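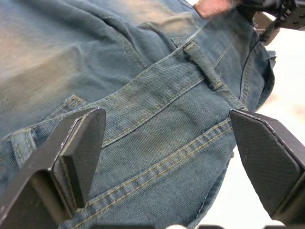
Sastell Garment Reuse — Trouser Inspection Checklist, Denim

Applies to: adult jeans graded for resale at the Misley sorting room
Batch: Ukeck intake, September, 88 pairs
Form: 700

Work from the waist down. Mark each item P (pass), R (repair) or X (reject to fiber). Comments are required for R and X. Lay the garment flat on a plain white surface with the lights on full.

1. Waistband

1.1 Topstitching complete on both edges, no skipped runs. P
1.2 Band edge free of open fraying. R
Comment: fine loose threads and slight fraying along the band. Trim to 2 mm. Do not pull; the thread may run back into the seam. Recheck after trimming and send to repair only if the fold has opened.
1.3 Band lies flat without twist. P

2. Belt loops

2.1 Each loop stitched down at both ends. P
2.2 Bar tacks dense, no lifting under a firm tug. P
Comment: stray threads at the loop edges are cosmetic. Trim as in 1.2.
2.3 Loops clear the belt supplied with the garment. See 3.

3. Belt, where supplied

Blue jeans in this batch include a pair with a brown braided elastic belt threaded at the waist. Inspect the belt in place first, then remove it and inspect again.

3.1 Braid intact, no broken or pulled cords. P
3.2 Strap passes behind the loops without snagging. P
Comment: small frayed thread end at one loop. Clip before the belt is drawn out.
3.3 Metal parts free of sharp edges and rust. Check by touch, glove off, one pass only.
3.4 Elastic recovers after stretch. Extend to 700 mm, hold, release. Reject the belt alone if it stays long. The jeans continue.
3.5 Free end finished, no unraveling.
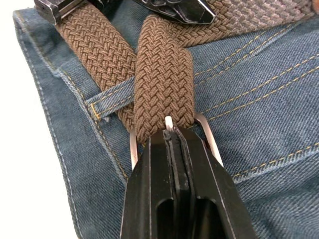 4. Pockets

4.1 Pockets emptied, including the coin pocket. Turn out the linings where possible; pat the back pockets from outside, then reach in. Sharps go in the yellow tub.
4.2 Double topstitching on back pockets unbroken. P
4.3 Upper corners secure. P

5. Fabric

5.1 Twill sound under light tension. P
5.2 Worn areas faded only, not thin. P
Comment: pale, washed-out denim is acceptable at grade B. Hold it to the lamp before deciding. If light shows through as points, mark R.
5.3 No stains or odor.

6. Closures and hems

6.1 Zipper runs full length and locks.
6.2 Button shank tight, no exposed burr.
6.3 Hems even. Note any alteration on the tag.

7. Release

Items left blank are still open — a garment does not move to the rail until every line is marked. Belts kept with their jeans are fastened before hanging; loose buckles scratch the rail and catch on knits. Belts failed under 3.4 go to the Ogunleye bin for hardware recovery.

Previous revision of this form put the belt check after pockets. Discard old copies.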